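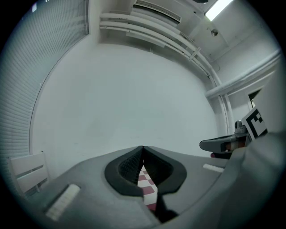 *Posted by Myrtle Nakamura, Office of Participant Recruitment, Cirnach Institute for Household Studies | 01/03/2020*

## Call for Participants: Shared Meals and Evening Routines

The Cirnach Institute is seeking adults to take part in a study of how households plan, prepare and share their evening meals. Enrollment is limited to 66 participants and will remain open until all places are filled.

**Eligibility**

Applicants must:

- be 19 years of age or older;
- live with at least one other person;
- eat at home on three or more evenings per week;
- be able to read and write in English.

Persons employed by the Institute or by its funding partner, Doltex, may not apply.

**What participation involves**

Participants will keep a written meal diary for 20 days and attend one interview at the Institute's offices. Diaries are provided. Interviews may be held by telephone on request.

Participants who return a completed diary and attend the interview will receive a grocery voucher. Names and addresses are stored separately from study records and are not shared with Doltex.

**How to apply**

Request an application form from the recruitment office, in person or by mail. Applicants will be notified in writing of the outcome.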